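Tendora Adjustable Training Tables
Vatcombe Institutional Furniture — Tables and Work Surfaces

Overview
Specifications
Ordering
Care
Warranty

The Tendora table is a height-adjustable training table for classrooms, meeting rooms, testing centers and shared offices. It is supplied in one frame design and two top sizes, and it may be used as a single station or joined to other tables in the range to form longer rows.

Vatcombe introduced the Tendora to replace two earlier fixed-height lines. Institutions that own those earlier tables may continue to order feet, glides and edge strips for them through the Parts Desk. The older tops do not fit the Tendora frame, and the older linking brackets must not be used with it.

Frame

The frame is made of welded steel tube with a powder-coated finish in white, gray or black. Each leg adjusts independently by means of a pin and collar, and there are 6 height positions. The positions are marked on the inside face of the leg so that all four may be matched before the table is turned upright. A leveling foot at the base of each leg corrects for uneven floors.

Tables ordered with casters are fitted with two locking and two non-locking casters unless the order states otherwise. Casters raise the working height at every position, and purchasers who intend to mix tables with and without casters in the same row should ask for the comparison sheet before placing an order. Tables on casters should be moved by two people, one at each end, with the top clear.

Tops

The standard top is a sealed laminate over an engineered wood core, with a molded edge applied on all four sides. It is available in Plain White, Stone and Pale Oak. Plain White is the finish most often chosen for schools and testing centers. Pale Oak has a light grain that runs the long way on every top, including those cut to the smaller size.

The Gramavetti top is a heavier option intended for craft rooms, repair benches and other settings in which hand tools are in regular use. It has a thicker core and a reinforced edge. It adds to the weight of the table, and the caster option is not offered with it.

Neither top should be used as a cutting surface. Hot containers should be placed on a trivet or pad at all times.

Linking and Cable Options

Tables may be joined end to end with the Tendora link bracket, which is sold in pairs and fastens to the underside of the frame with the hand screws provided. Linked tables must be set to the same height position. The brackets should be removed before any table in the row is moved.

A cable trough may be fitted below the rear edge of either top. The trough is open at both ends and accepts most common power strips. Vatcombe does not supply power strips and does not approve the drilling of tops on site. Where a cable opening is needed, it should be requested at the time of order and will be cut and sealed at the factory. Tops with cable openings are made to order and cannot be returned.

Specifications

Height positions: 6
Frame: welded steel tube, powder-coated
Frame colors: white, gray, black
Standard top finishes: Plain White, Stone, Pale Oak
Feet: leveling feet; casters optional with standard top
Linking: bracket pair, sold separately
Assembly: four bolts per leg; wrench included
Packing: one table per carton, top and frame together

Ordering and Delivery

Tendora tables are sold to schools, colleges, public agencies and registered businesses. The minimum order is 12 tables for factory-direct pricing. Smaller quantities may be purchased through an authorized dealer at the dealer's own price. Orders in stock finishes are prepared for shipment within 10 working days of written confirmation.

Delivery is made to the loading area or ground-floor entrance. Inside placement, assembly and the removal of packing material are separate services and must appear on the purchase order. Cartons should be inspected on arrival, and any damage to the outer packing should be noted on the delivery receipt before it is signed. A claim for hidden damage must be sent in writing with the carton label.

The factory closes for inventory in January. Orders confirmed during the closure are entered in the production schedule on the first working day after it ends.

Finish samples are available without charge — one set per institution — and need not be returned. Color on a screen or printed page may differ from the finish supplied, and a sample should be viewed under the lighting of the room in which the tables will stand.

Care and Cleaning

Tops should be wiped with a soft cloth and a mild soap solution, then dried. Abrasive pads, wax polish and solvent-based cleaners will dull the surface and are not covered by the warranty. Ink and adhesive marks should be treated promptly. Leg bolts should be checked for tightness at the start of each term or twice a year, and the height pins should be inspected at the same time for wear.

Stacked storage is not recommended. Where tables must be stored on end, a blanket or sheet of corrugated board should be placed between the tops.

Warranty

The frame is warranted for 12 years and the tops for 10 years against defects in material and workmanship under normal indoor use. Casters, glides and link brackets are warranted for two years. The warranty is extended to the original purchaser and does not pass to a later owner. It does not cover changes made on site, outdoor use or damage from loads placed on one edge. The frame design has been tested by the manufacturer through 2,000 cycles of height adjustment.

In use: a light-colored tray on the work surface
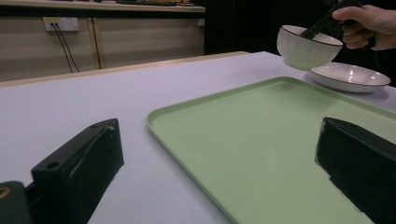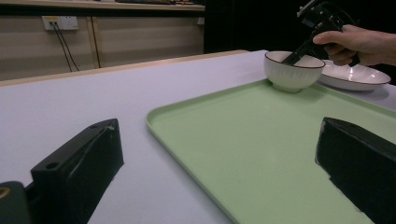

Jitendra Negi
Product Manager, Tables and Work Surfaces
Vatcombe Institutional Furniture

Related Products

Ngata Stacking Chair — a four-leg chair for training rooms, sized for use with the Tendora at its middle height positions.
Ngata Stool — a backless seat for the upper height positions, with a fixed foot ring.
Tendora Link Bracket, pair
Tendora Cable Trough
Replacement Leveling Feet, set of four

Requests for drawings, finish samples and written quotations should be directed to the Contract Sales Office. Please include the name of the institution, the delivery address, the number of tables required and the preferred frame color. Questions about tables already delivered should be sent to the Parts Desk with the number printed on the label under the top.

Page last revised June 8, 2021. Specifications are subject to change without notice.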